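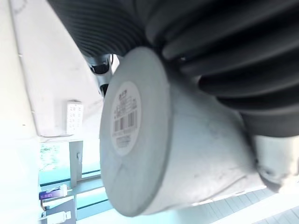

Comment apprend-on une tâche à un robot chez Witora ?
Un opérateur guide le bras à la main ou le pilote à distance, et chaque geste est enregistré.

Qui sommes-nous
Witora a été fondée par Apinya Inthanon et Reda El Khatib. Notre équipe de 8 personnes travaille sur des gestes du quotidien : ranger, brancher, ouvrir, nettoyer. Une tâche est montrée 40 fois au minimum, par plusieurs opérateurs, puis relue par Samran Ratanaporn avant livraison.

Nous formons aussi les opérateurs de nos clients au pilotage à distance. La prochaine session a lieu en octobre, inscriptions auprès de Sakda Pongsiri.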